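The Lamp Tester Who Would Like You to Buy Fewer Lamps

The woman who runs the lighting bench at Trismont has spent 14 years telling people that most desk lamps are fine, and most of the claims on the box are not worth reading. I went to see her expecting to be talked out of that view of her. I came away with it mostly intact, plus a few doubts of my own.

Trismont is a small outfit in Jarkdale that reviews home office gear for subscribers. It takes no ads. It does charge for its reports, and I asked her straight off whether a lamp needs a report at all.

"Some don't," she said. "If you turn it on and you can read your mail, you could stop there. But people don't stop there. They buy one, they get headaches, they buy another one."

Did she have proof that the lamp caused the headaches? She didn't, and said so. What she has is a folder of 574 letters from subscribers, going back to before my first visit to the town, and a lot of them complain about glare. I pointed out that people with no complaints seldom write letters. She agreed with that too, a little faster than I would have liked.

Her pet subject is the long slim head that so many white desk lamps now have. The sales pitch is an even spread of light across the desk. She is not sold on it.

"Spread over what? They never say. A head like that can do a nice job on a notebook and leave the other half of your desk in the dark. Then you shove the lamp around all day and call it adjustable."

She cares a lot about the base, more than I thought anyone could. A rounded base with the stem coming up from the back looks neat, she said, but she wants to know what happens when the head is tipped well forward. Her own test is to bump the desk with her hip. I asked if that was in the written method. It is not.
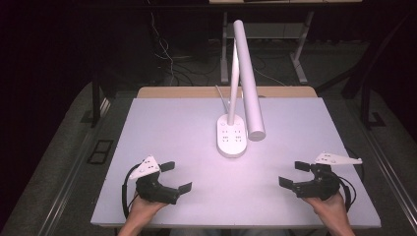
What she won't pay extra for

We moved on to price, where she is at her most convincing. Anything sold as "wellness" light gets a hard look from her, and so does any lamp that needs an app.

"I have a phone already. I don't need to ask it for permission to read."

She also has a grudge against white cords. They look clean in the store, she says, and then they spend years on a floor. Her advice is to run the cord behind the desk and forget it, or buy black. This seemed to me a strange thing to put in a paid report, and I told her. She said it gets more replies than the brightness numbers do.

Who checks the checker?

Last August, Trismont put the Vieira lamp at the top of its list, and a rival newsletter called Kesley put the same lamp near the bottom. Both said they had tested it with care. I asked her how a reader is supposed to choose between them.

"Read what each of us was looking for," she said. "They like a bright lamp. I like one that stays where I put it."

That is a fair answer, but it makes the ranking sound a good deal softer than it does on the cover - where it is printed in large type, with scores to the decimal point. She winced when I brought up the decimals. She has asked for them to be dropped. Readers like them, she was told, and they stayed.

Before I left I asked what she reads by at home. It is a lamp she bought secondhand 15 years ago, from a brand whose label has worn off. It has never been tested, and she has no plans to bring it in.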